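Section 4: Setting Up the Latden Bench Clamp for Small Household Pieces

Welcome back! By now you have your clamp out of its box and have turned the screw all the way in and out a few times, just to get the feel of it. In this section we'll hold something small and a bit delicate, which takes a lighter hand than you might expect.

1. Clear a flat spot on your bench or board and wipe it down. Grit under a clamp will scratch a varnished top faster than you'd think.

2. Lay the clamp on its side and back the screw off until the opening is a little wider than your piece.

3. Set the piece in the opening with its flattest side toward the pad.

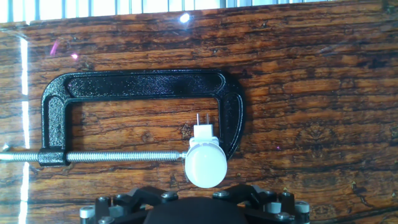 Night lights are the piece we're asked about most, usually by folks who want to glue on a shade or touch up a scuffed housing. Take the light out of the wall first, of course, and let it cool. Keep the two prongs pointing up into the open space inside the clamp, the way they are on this white one, so that nothing presses on them and bends them. Then bring the screw up slowly until the swivel pad just meets the side of the light.

4. Give the screw a small turn more - a quarter turn is plenty - and try to wiggle the piece with one finger. If it stays put, stop there.

CAUTION: Never tighten against a domed lens. Thin plastic can crack without any warning, and it may do so an hour later when you've gone off to make lunch.

NOTE: If you are gluing, leave the piece alone for about 16 hours. Overnight and through breakfast is a nice easy way to remember it.

5. To release, hold the piece with your free hand, back the screw off, and lift the piece straight out. Please don't slide the clamp away across a glossy board, tempting as it is.

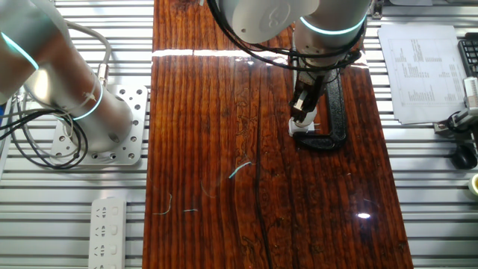

Melur Sitompul wrote to us in August that she puts a folded scrap of felt between the pad and anything white, and that she hasn't had a gray smudge on a housing yet. We tried it with a bit of old blanket and were very pleased with it. Just check the grip again once the felt has settled, and snug the screw up a touch if the piece has started to wander.

6. Wipe the threads with a dry cloth before you put the clamp away. Oiling is covered in Section 5.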